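Dried or Fresh: What the Weight on the Packet Leaves Out

By Radka Gashi

Portion advice for pasta is nearly always given as a dry weight. The cook, however, usually wants to know what will arrive on the plate, and the two figures are linked by a variable most recipes omit: water uptake during boiling.

Dried durum pasta leaves the factory with a low moisture content, and the drying schedule largely decides how it behaves later. At Pavano, a small works with 19 employees, long shapes are held in the drying room for 24 hours at low temperature. Velimir Kadrić, who runs the line, considers anything shorter a false economy. "Dry the outside too fast and the strand cracks from within," he says. "It then sheds starch into the pan."
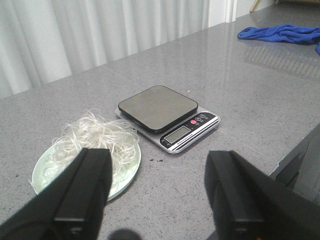 Shape matters as well. A thin strand has a large surface for its weight, so it takes up water quickly and passes the firm stage in a minute or less. A thick tube is more forgiving. Rough surfaces, left by bronze dies, hold sauce better but also cloud the water sooner.

Weighing after draining

Drained weight is less reliable than it looks. Water clings between strands, and the reading falls as steam leaves. Benoît Ferrand, who tests recipes for Jolletti, drains for a fixed time and takes one reading only. 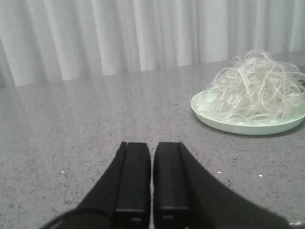 Pale strands on a mint-green plate, at the right of the counter.

His records for March cover 6 shapes. Thin strands varied most between batches, mainly through differences in draining. Salt in the water had little effect on weight, though it did alter flavour.
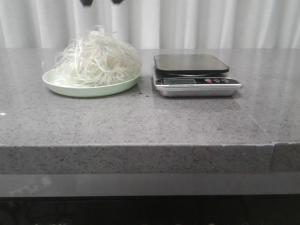

Storage

Dried pasta keeps well in a closed jar away from the cooker. Cooked pasta should be cooled quickly, covered and refrigerated. Starch firms as it cools, so chilled strands feel stiffer and stick together.
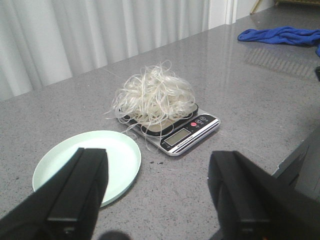 A brief dip in boiling water loosens them again. Reheating in sauce also works, provided the sauce is thin enough to spare some water. Oil stops sticking but leaves a film that sauce slides off, and Kadrić advises against it except for salads.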